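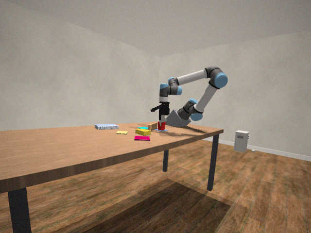

Stesinero Hill Relay

The Stesinero Hill Relay is a long-distance team footrace held each March on the roads and farm tracks between the town of Gollton and the village of Stesinero. Teams of runners cover a course of 31 miles, split into legs of uneven length, and hand over a knotted cloth band at each changeover in place of the more usual baton. It is a charity event as well as a race, and the entry money, after the cost of road signs, first aid and soup has been met, goes to the Adov Fund, which pays for rides to hospital appointments for people living in the valley.

Origins

The relay grew out of a much smaller affair, a winter training run that members of the Gollton Harriers used to make out to Stesinero and back on the quiet weekends before the track season opened. The runners were in the habit of stopping at the Stesinero bakery before turning for home, and over the years the stop grew longer and the run home grew less popular, until a good many of them were arranging to be picked up by car. The club made the best of this by turning the outing into a one-way race with a meal at the end, and the meal has remained a large part of the day ever since.

The first relay drew only a handful of teams, nearly all of them from the Harriers themselves, with one from the fire station and one from the Agbenyega feed mill. The mill has entered a team in every relay since then and has never won, although it has twice finished second, and its runners are fondly cheered at every changeover along the way.

Course

The race starts at 8 in the morning outside the old market hall in Gollton. The opening leg is flat and follows the river, and it is generally given to a team's newest runner, or to whoever has been training the least. After the first changeover the road begins to climb, gently for a while and then not gently at all, toward the ridge known locally as the Shoulder.

The third leg, which crosses the Shoulder, is the one most people talk about afterward. It is a little over 4 miles long and is open to the wind on both sides, and in wet years the track near the top can be slow and heavy underfoot, so that experienced runners often change into trail shoes at the bottom and leave their road shoes with a friend. From the top there is a long descent through orchards, which is hard on the knees but a great relief to the lungs, and then a rolling stretch of lane past the reservoir.

The final leg comes into Stesinero by the north road, passes the bakery and finishes on the school field. In years when the field is too soft, the finish is moved to the lane beside it, and the total distance is kept the same by adding a short loop around the church.

Teams and rules

A team may have as few as five runners or as many as eight, and a smaller team simply asks some of its members to run more than one leg. Runners must be at least 16 years old. There are prizes for open, mixed and over-50 teams, along with a well-loved prize, a fruit loaf, for the team whose finishing time comes closest to the guess it wrote down on its entry form. Watches are allowed, but a team going for the loaf is expected not to stand around waiting short of the line, and the marshals have been known to have a friendly word with those who do.

The cloth band must be worn on the wrist or carried in the hand. A runner who drops it has to go back for it, and there is a time penalty of 2 minutes for any team that arrives at the finish without one.

Entries are limited to 30 teams, a figure set by the width of the lanes and the size of the changeover points. The limit is usually reached within a few weeks of entries opening, and a waiting list is kept until the week of the race.

Charity work

The Adov Fund has been the relay's chosen cause since its third running. Teams are encouraged, though not required, to collect sponsorship on top of their entry fee, and many do so through their workplaces or schools. The fund runs two cars and a small van, and in one recent year it gave 149 rides, many of them to older people from the outlying farms who no longer drive. Several of its drivers first came to the fund through the relay, having run in it themselves.

Junior relay

A shorter race for children is held on the school field while the main event is under way. It consists of laps of the field with the same style of cloth band, and every child who takes part is allowed to keep theirs.

See also

Gollton Harriers
Gollton Market Hall
Stesinero Reservoir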